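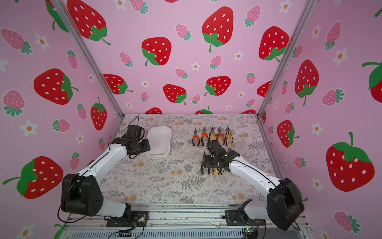

Can a machine tidy away the hand tools at the end of the day yet?

Some of the time, if the tools are laid out sensibly and a person stays nearby. I wouldn't leave one to do it overnight.

Bench inspection checklist, form 704, with comments
Site: Kasarcombe, back workshop
Filled in by: Gion Wallner
Date: 25 June 2020
Task under review: pliers into the tray, two arms, bench height

I've kept the same headings as the May sheet so you can lay the two side by side. My comments have got longer, sorry, but several of you asked what I meant by "OK-ish" last time and I couldn't remember either.

Section A. Before power

A1. Both arm bases tight on the rail.
Pass. Put a spanner on every bolt, please, and don't just waggle the arm and call it done (I've caught myself doing this). The left one took a tiny nip up.

A2. Cables clear of the joints through the full swing.
Pass with comment. Move each arm by hand with the power off and watch the cable the whole way, including the bit where the elbow folds right in. I'd like a second clip on the left before the next session. Lanz do a soft one that doesn't bite into the sleeve, and there's a bag of them in the drawer under the vice.

A3. Stop button within reach of the person standing watch.
Pass. It has to be within reach from where you really stand, and I stand further back than the drawing says I do! I've moved the tape mark on the floor to 325 mm from the table leg and I'm much happier.

A4. Cloth flat and fixed at the corners.
Fail, then pass. One corner had lifted at the first look. A ruck in the cloth is a small hill as far as a gripper is concerned, and a plier handle will sit on it at a daft angle. Smoothed out and taped again.

A5. Loose sleeves, lanyards, long hair, jewellery.
Pass. I took my watch off and then spent the tea break looking for it.

Section B. The tools

B1. Nothing with a blade.
Pass. Pliers only for this task. We can have the argument about side cutters another time, I know there are two camps.

B2. Handles clean and free of grease.
Pass with comment. Wipe them, even the ones that look fine. I do it with an old tea towel and a drop of washing-up liquid, then dry them properly. Greasy grips were behind most of the drops on the May sheet, and I'd rather blame the tools than the arms when it's the tools' fault.

B3. Jaws shut before laying out.
Pass. Stiff ones stay shut, floppy ones drift open as soon as they're picked up. If a pair won't hold itself closed, note it here and put it to one side.

B4. Pairs spaced so that a hand could get between them.
Pass. A person tidying a bench doesn't need this at all. You grab three at once and shovel them in, and that's the honest measure of where the machine has got to – it does one pair at a time and it likes elbow room.

Section C. The tray

C1. Tray sound, no cracks or sharp edges on the rim.
Pass. Run a thumb all the way round, corners as well.

C2. Tray doesn't slide when nudged.
Comment. It slides if you mean it to. I've left it unfixed on purpose this time, as no one at home screws their cutlery drawer to the worktop, and I want to see what happens when the target isn't exactly where it was. Whoever runs the next check, please leave it loose too, or the sheets won't compare.

C3. Tools don't stand proud of the rim in a way that could catch a gripper.
Comment, and this is my main one. With pliers, the first pair in is easy. After that every handle is a fence for the next one, and the arm is coming down into a bit of a thicket.

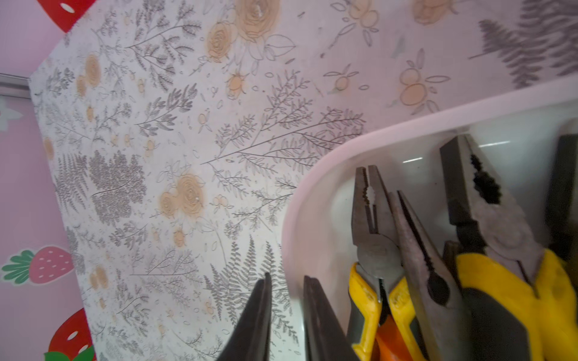 A person feels that straight away and gives the lot a shake. The arm can't feel much, so it relies on looking, and metal jaws with a bit of shine on them are rotten things to look at. So for C3 I'm asking for a pause after every pair, long enough for whoever's on watch to see how things have settled. It makes the job slower, I know.

C4. Nobody reaches into the tray during a run.
Pass. It's so tempting when a handle's sitting crooked. Stop, step in, straighten it, step back, start again. Every time, please.

Section D. While it's moving

D1. Speed set to the slow setting.
Pass. 18 on the Zukgate dial. Someone had left it higher, so do look before you press anything.

D2. Arms never share the same bit of table.
Pass with comment. One works, the other waits well out to the side. I'd love to see them hand a tool across one day, and I can think of a dozen jobs in my kitchen that want two hands, but I'm not signing that off on this form.

D3. Grip released fully before the arm lifts.
Watch this one. The bad case is a handle caught on one finger and coming back up again. If you see it, hit stop before the arm travels sideways. A pair of pliers dropped straight down is a clonk. Flung sideways it's something else.

D4. Person on watch is only on watch.
Pass. No phone, no sweeping up, no chatting to me (I'm the worst offender).

Section E. Afterwards

E1. Arms parked, power off, key out.
Pass.

E2. Cloth checked for snags and grease.
Pass. Jaws can pick up a thread without you noticing, so look closely where the tools were lying.

E3. Notes copied into the Wendotance folder.
Done. Write down the dull things as well. "Handle touched rim, carried on" is far more use to me than "went fine".

General comments

My sister asked me whether she should hold off buying a new dishwasher because a robot would be doing her plates by next year. I told her to buy the dishwasher! Picking up one firm thing with a handle and putting it in a tray is about as kind a chore as you can set, and it still takes a page of checks and somebody standing there. Plates are slippery, socks have no proper shape, and a real bench at four in the afternoon has sawdust on it and somebody's mug.

On the other hand, I'm more cheerful than I was in May. Putting tools away is dull and we all skip it, me included, and I'd happily lay the pliers out in a line if I never had to fish them out from behind the vice again. For the shop floor I can see this being useful well before it's useful in a house, mainly as we can decide where things live and (more or less) make people stick to it.

Still open: second clip on the left cable (A2), the pause between pairs to be written into the routine (C3), and a decision on the older floppy-jawed pliers (B3). I'd bin them, but I've been told I bin everything.

Item 17 on the old sheet, the one about the extension lead, has gone. The lead has gone too, so please don't bring in another one from home.

Signed off for supervised use only, G. Wallner. Next check when the clip's fitted.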